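The Hard Part Is the Fingertips

At Langlois, the arms are the least interesting thing in the room. There are 2 of them, bolted to opposite ends of a long bench, and both were bought used. The people who work here rarely talk about them. They talk about fingers.

Abhishek Rawat keeps the fingers in a plastic drawer unit meant for screws. Each drawer holds one design, with a strip of tape across the front giving the date it was molded or printed and what was wrong with it. "Too soft at the root," says one. Another says "good, but leaves marks." The bottom drawer is full of broken ones, which he won't throw out.

Rawat joined the workshop after several years maintaining packing lines, where a gripper was something you ordered from a catalog and replaced when it wore down. His job now is to compare them. The workshop tests grippers for small manufacturers that want to hand a robot a mixed pile of goods and have it cope. The companies send parts they make, and sometimes parts they are only thinking about making. Rawat mounts a gripper, runs it through a set of tasks, takes it off, and mounts the next one.

When I visited in January, he was in the middle of a comparison between two designs. The first, called the Vorus, is a plain parallel gripper with hard flat jaws that open and close like a vise. It is strong and simple, and it returns to the same position every time. The second is the Grirnero, which has angled black fingers and a softer approach to the business of holding on. Rawat had been running the pair for five weeks.

The tasks are ordinary ones. Pick up a sponge. Turn a bottle upright. Lift a sheet of card from a table. Drag a flat panel a short distance and let go of it without scratching the surface. None would trouble a child, and several of them trouble a robot a great deal.

Flat things are the worst. A block or a can offers two sides to squeeze. A panel lying on a table offers only a thin edge, and the gripper has to find that edge, get something against it, and apply force in the right direction. Hard jaws that come down a little low will press into the table. If they come down a little high they close on air. Rawat says much of his time goes to this one problem.
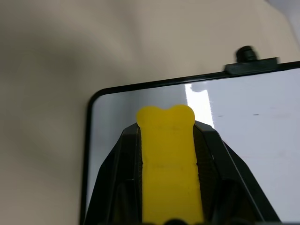

The yellow finger pad over a glossy white panel, seen from the wrist camera.

The camera matters almost as much as the fingers. Earlier in the project the workshop relied on a single camera above the bench, and it worked well until the hand moved over the object and hid it. Mounting a small camera at the wrist fixed that and brought its own troubles. The gripper takes up a good part of the view. Everything close to the lens is large, and everything at the edge may be missing. Glossy surfaces throw back glare, and a bright streak can look, to software, very much like an edge.

"I can look at the picture and know that's a reflection," Rawat said. "The controller has to be taught. Or you have to move the light."

They tried moving the light. They also tried a matte film over the shiny test parts, and then dropped it, because customers were not going to cover their products in film. For now the controller takes a second look from a slightly different angle before it commits. A reflection will usually shift between the two views. An edge will stay with the part. The second look adds time to each attempt, and one customer has already complained about it.

The controller is made by Josholm, a small firm that supplies both halves of the test. Using the same one throughout was Rawat's decision. In the first round each gripper ran on the controller its maker recommended, and the results were impossible to read. One gripper seemed gentler until the team realized its controller was simply slower. They threw out the whole round and started over.

By the time I arrived, the log for the second round stood at 1,101 attempts. Rawat scrolled through it on a laptop with a cracked hinge. Each line gives the task, the gripper, the outcome, and a short note if someone felt like writing one. Many of the notes are one word long. "Slip" comes up often, and so does "cable."

The Vorus was ahead on anything rigid with parallel sides. It was also easier to set up after a change. The Grirnero did better on the sponge and on the flat panel, though it was harder to get going in the morning, and its pads needed wiping more often than anyone had planned for. Dust gets onto the surface and the grip fades a little with each pass. Rawat now wipes them after every 44 attempts, a number he arrived at by watching when the slips began.

He has not decided what to recommend. The customer behind this round makes both boxed goods and thin boards, on the same line, and wants one gripper for all of it. Rawat thinks they may need to carry a pair and swap between them — an answer that costs more and that he expects to have to defend. A tool changer was on order. He had cleared a space for it at the end of the bench, next to the drawers, and had already put a piece of tape there with its name on it.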